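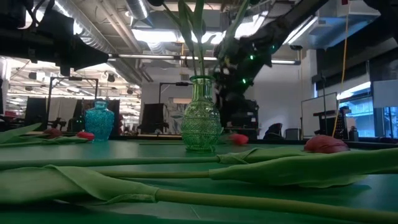

Posts About Shop Contact

Blog > Around the House > Fake Flowers

Sep 23, 2024 - by Kyu-ri Seok

I have never trusted an artificial tulip. My sister swears by hers (she got me a bundle of Fasstead ones in August, knowing full well how I feel), and I've read the claims that you'll never be able to tell. You can tell. Real tulips droop and keep growing in the vase, and by day four they look like they've been to a party.

Still, I'll admit the leaves have gotten better. Wide, a bit folded, not that stiff plastic sword you used to get. The reds are another matter. A bright red next to a brownish one looks like two different shopping trips, and I'd keep them in separate vases.

Then there's the vase question. The Wivix guide says any vase will do - I doubt it. Textured glass hides the stems, and fake stems need hiding. Clear glass shows every one of them, all the way down. And a small vase with long stems gives you a tulip that leans right out over the side, which looks charming on a real flower and like a mistake on a fake. 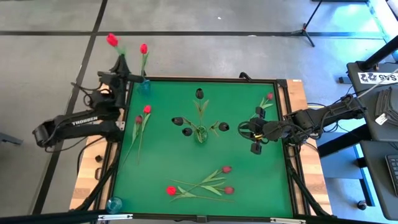

Dark tulips in the clear vase, two red ones in the little blue one.

The near-black ones I like more than I wanted to. They don't pretend so hard. Would I pay for 11 of them? Ask me when the real ones are out of season.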